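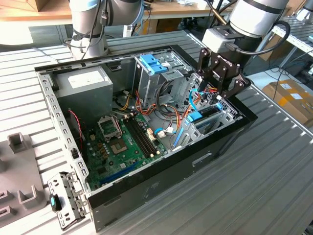
Section 4: Planning and ordering a Didura two-arm cell for computer strip-down

4.1 Scope

This section covers what to measure, budget for and order before a Didura cell is delivered. Mechanical installation is covered in Section 5. The figures apply to the standard bench version used for opening desktop towers and removing or fitting parts.

4.2 Before you request a quotation

1. List every case type the cell will handle. Record the outer size with the case lying on its side and the side panel off.

2. For each case, note the parts to be reached: power supply, drive cage, memory slots, processor socket, expansion slots. Record which are held by clips and which by screws. A two-finger gripper does not drive screws; a screwdriving tool is a separate order line.

3. Note the loose cables in each case. Power wires and SATA cables lying over the board reduce the clear space for the fingers and lengthen cycle times.

4. Measure the bench. Allow 382 mm of free height above the tallest open case.

5. Set aside bench space for fixture trays and for brackets taken off the case.

6. Send the list to Clutero with the floor plan. Quotations are valid for 32 days.

Note: Two arms share one bench but need separate supply outlets. Include both in the electrical estimate.

4.3 Budget lines

Enter the following as separate items:

Arms and controllers
Grippers and mounting adapters
Ribbed aluminium bench top
Fixture trays, one set per case type
Cable guides for both arms
Spare finger pads
Operator training
Yearly inspection

Fixture trays are the item most often left out. Trays for a new case type are ordered under part number 2126 and are not included in the arm price.

Caution: Do not order grippers before the case list is final. Finger length is fixed at the factory and opened packs cannot be returned.

4.4 Site check

1. Confirm that the floor is level and that cartons can be stored outside the reach of both arms.

2. Keep cables on the floor clear of walkways.

3. Return the signed site form to Sumaiya Uddin, Clutero Planning. Changes after signature are charged at the day rate.

Section revised December 12, 2018. Checked by Roald Tangen.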